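Kostley Residents Help Forum
Shared Rooms and Furnishings

Removing gray patches from a white work surface 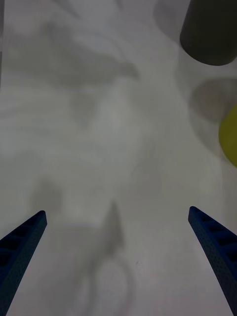

The white surface in our shared activity room is wiped after every session with a damp cloth and a small amount of dish soap. Dull areas remain once it has dried. I would appreciate advice on a suitable product before the room reopens to residents in October.

Posted by T. Bangera

2 answers

Accepted answer
Please first establish whether the patches are marks or shadows. Move any lamp and clear standing items such as cups or canisters, then view the surface from the opposite side. Patches that shift are shadows and require no treatment. If they remain in place, soap residue is a likely cause. Wipe with clean warm water, changing the water 2 times, and dry with a lint-free cloth. Abrasive pads should not be used on a painted or coated finish.
Gastlow Building Services Desk

Answer
We had the same at Preden. Baking soda paste, left for 5 minutes, then rinsed. It took the shine off one corner, so please test it first.

6 people found this page helpful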